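Speaker notes, "Keeping one arm alive"
Jorkent makers' evening, Tuesday, July 21, 2026
20 minutes plus questions

Opening (2 min, don't rush)

Hi everybody, thanks for coming. Quick show of hands: who looks after a robot arm at work? And who looks after one because they once said "sure, I'll take a look" and it never left their desk? Yeah. I'm in the second group.

So tonight is one arm on one table. No fleet, no factory. We call it Ralidik, after the project that paid for it, and I've been the person with the hex keys for 700 running hours now. I want to tell you how I set it up, what I check, and the joint that ate my May.

(Wait for the laugh. If there isn't one, keep going.)

The table (3 min)

I started with a table that was too light. Every time the arm stopped hard, the whole top shivered, and I spent ages tuning the motion settings when I should've been under there tightening bolts! If you take one thing home: grab the base with both hands and rock it before you open a laptop. If you feel anything, fix that first.

After I'd sorted the legs I marked the base position with a pencil. Cheap, ugly, works great. When the arm comes off for service it goes back on the pencil marks, and then I run the touch-off to three known points anyway. Pencil gets you close. Touch-off gets you the rest.

Cables: leave slack at every joint, then move each joint to both ends by hand with the power off and watch. I thought I had enough slack. I had enough slack for the poses I use every day, and then somebody asked for a pose I don't.

The weekly check (4 min)

I do this before the first job of the week, with coffee, and it goes in a paper notebook (bring the notebook, hold it up).

Power off, wipe down, look at the seams between sections. I'm looking for grease or a gap that wasn't there last time.

Power on, listen. Each joint alone, slow, full travel. You learn the sounds fast. The shoulder on ours hums and always has. The elbow should be quiet.

Then 100 moves out and back to the same spot, and I measure where the tip ends up. I write down the worst one, not the average. The average hid a problem from me for a month.

Last, the gripper. Open, close, tug on something soft, tug on something hard.

The May thing (5 min, the main story)

Okay, so. The notebook showed the tip wandering. A tiny bit, then a bit more, always when the arm reached out far and low. I blamed the gripper. Swapped the fingers. Same. I blamed the calibration and redid it, and it got better for two days, which was the cruelest part.

It was the elbow. One screw in the clamp had backed out and another was thinking about it. I found it by holding the upper link still and wiggling the forearm with the power off. You could feel a click. Thirty seconds, after three weeks of staring at graphs!

I ordered a clamp kit from Drekberg, put threadlocker on the new screws, tightened them in a cross pattern a little at a time, and put a paint line across each head so I can see if one turns. Then back to zero, touch-off, 100 moves. Everything was where it should be, and I went home early.

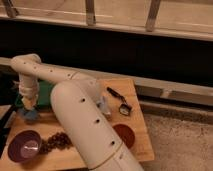
Once the elbow is done I don't go straight back to real jobs. I give the arm a mixed tabletop to reach over: a bowl, some beads, a flat disc, a small tool with a handle. Different heights and shapes make it use wrist angles the measuring run never touches. I run it at 33 percent speed with my hand by the stop button, and I listen more than I look. If I hear the click, we're opening it up again.

Spares (2 min, skip if running late)

One clamp kit, two sets of fingers, one cable for each length, and a bag of the right screws. Label the bag. I had a beautiful bag of screws from Fekete that fit nothing on this arm, and I kept it for a year.

Also keep the old parts for a week after a swap. If the problem stays, you can put the old one back and know you changed nothing else.

Questions

Likely ones: how often do I grease (when the manual says, and I write the date on the base), do I trust the built-in self test (for the electronics yes, for loose screws no), can they see the notebook (yes, please don't spill on it).

Leave the notebook and the bad screw on the front table. Get the screw back before I leave.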